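Household robots: your questions

Can a robot tidy my desk yet?
Slowly, and on a good day. Sorting post into a tray is a fair test, and I'd still do it myself.
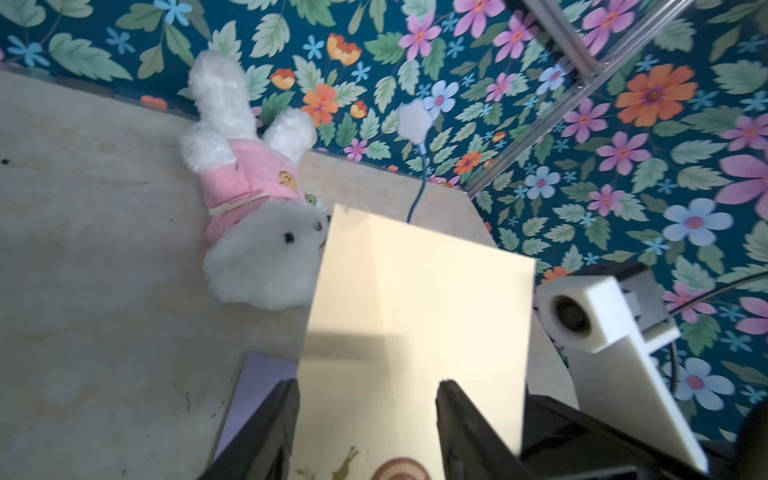
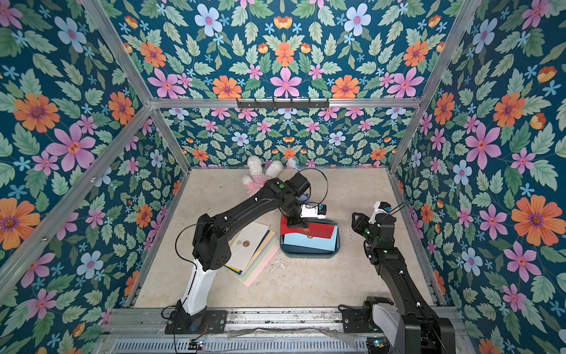

Will one fold my washing?
Not at a speed you'd put up with. Bech quoted me 14 minutes for a shirt, and that was a clean, flat shirt.

So should I save up for one?
I wouldn't. Ask the seller to run it in your own kitchen first. Fallden said no to that twice.

Cletus Sorensen, updated 28 May 2024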